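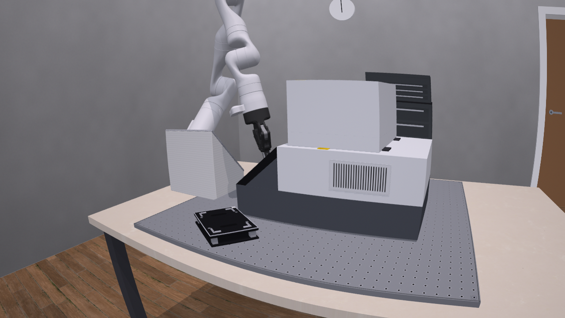 Istance Bench Assistant — arm, gripper and simulation package

Many customers write to us with the same question: can a machine already do the small chores of my workplace? The Istance is our answer for one kind of chore, the tending of an instrument on a bench. It is an arm with a two-finger gripper, sold together with a simulated workcell, so you can try your task on the computer before you buy any hardware.

What it does today
Moves plates between a holder and an instrument, when both stay in a fixed position.
Repeats one taught task during the night, without a person in the room.
Stops and sends a message when a grip is not correct.

What it does not do yet
Wiping up a spill, opening a bag, folding a lab coat. We tested these at our Fladley workshop and we do not offer them. For home use we also say no for the moment. A kitchen changes every hour, and the arm does not like this.

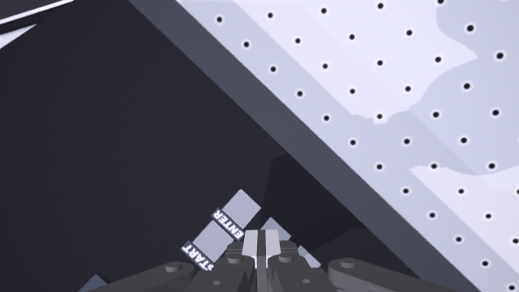 Pressing buttons is the chore our customers ask for most, and it is harder than it looks. Most older instruments have no data connection, so the arm must work the panel as a person does. The fingers stay closed and the tips are used like one fingertip. On a panel where ENTER and START are neighbors, a small error of position gives you the wrong command, so the position of each key must be taught separately. In our simulation test we ran 1000 presses and 57 missed the key. We publish this number because it helps you to decide. If a wrong press can destroy your sample, please keep a person at the panel.

Package contents
Arm with gripper and controller
Janar simulation software, license for one computer
Caruso teaching pendant
Cable set and printed manual

Order number 839. Delivery starts in December.

Questions before ordering go to Ornella Galli (sales) or Rhydian Hopkin (technical). Please send a photo of your instrument panel — a straight view from the front is best — and the distance between the keys.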